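Grants > Gellden Fund > Progress reports > Godoy Community Kitchen

Godoy Community Kitchen: report for the period ending in March

Meals and attendance

The kitchen served 1167 hot meals in this period, against a target of 900. Most of the increase came from the Turka Street site, where we added a second evening sitting in January. Attendance at the main hall was flat. We expected a drop once the bus route changed, and there was a small one in the first weeks, but regulars have found their way back.

Of the 100 households registered in the fall, 87 are still coming. Those who left mostly moved out of the area. We have reopened the waiting list and will fill the open places in April.

Dining room

The new tables are in and both sites now use china plates at every sitting. We stopped buying paper plates in February, and the saving has gone into the produce budget. Washing up takes longer than we planned for — the evening shift now ends at 9:15 instead of 8:45. 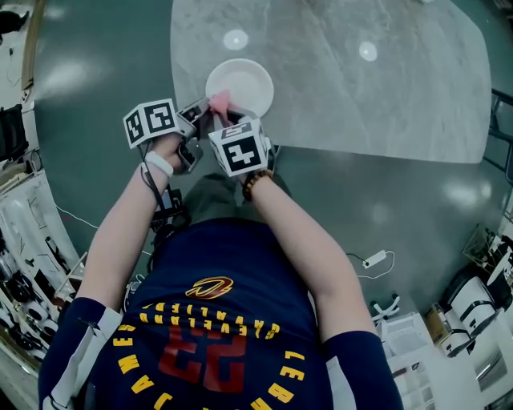
Food supply

Veltetti continues to deliver dry goods every two weeks. Two deliveries were short on rice and lentils, and we were credited for both. Fresh vegetables remain the hardest item to budget. Onions and carrots were steady, greens were not, and the menu was changed several times at short notice.

Spending

We are slightly under budget on food and over on utilities. The walk-in cooler at the main hall needed a new compressor, which was not in the original plan. We ask to move the unspent printing line to cover it. A revised budget is attached.

Next period

- Fill the open household places
- Get quotes for a second dishwasher at Turka Street
- Renew the lease on the main hall, due in June

2 comments | 5 shares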